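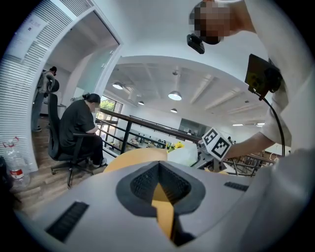
The marker cube, held up for the gripper's camera on the mezzanine.

I've been going on about hand-held grippers to anyone who'll listen, so when Olga Nogueira wrote to say that Sonden was opening its doors for an afternoon in September, I had my boots on before I'd finished the email. The drive out to Paiva is long and dull and I didn't mind a bit of it.

If you haven't met one of these, it's a gripper with no robot on the end. A person holds it, does the chore, and the recording goes off to teach an arm how to do the same thing later. I'd read plenty about them and never been near one. It's a chunkier thing than I'd pictured, all smooth grey body, with a dark V in the middle and a wedge of yellow-orange down inside it, and black ribbed grilles either side. I want one. I have no use for one.

The cube was my favourite part! It's white, printed with those blocky black-and-white squares that look like a crossword gone wrong, and software can work out from the pattern where the cube is and how it's tilted. Cristóvão Simões took us through the maths at a good clip (I kept up for most of it) and then told us how they check a new gripper before it joins the rest. They have 36 of them now. The project is called Jilurura and so far it has 1,938 recordings that passed review, out of a target of 4,000, so they're not quite halfway.

The gear people wear is worth a look too - a small black camera hanging at chin level and a cable curving away down past the arm. I asked Safta Ciobanu if her neck gets sore. She said it's her shoulders, and that she stops every hour whether she feels it or not.

We got four turns each at folding a tea towel. My first was hopeless, because I kept wanting to use my fingers. By the last I'd slowed right down and the corners nearly met. Custódio Teixeira reckons slow is fine as long as you don't dither, and he could spot my dithering in the replay straight away.

I loved the building as well, with its coffered ceiling, dome lamps and a view over the railing to the floor below, where there was a splash of yellow flowers. Tea was at half past three.

Olga says they'll run another one once the new software, Pititer, is ready to show. I've already asked her to put my name down, and my brother's, though I haven't told him yet.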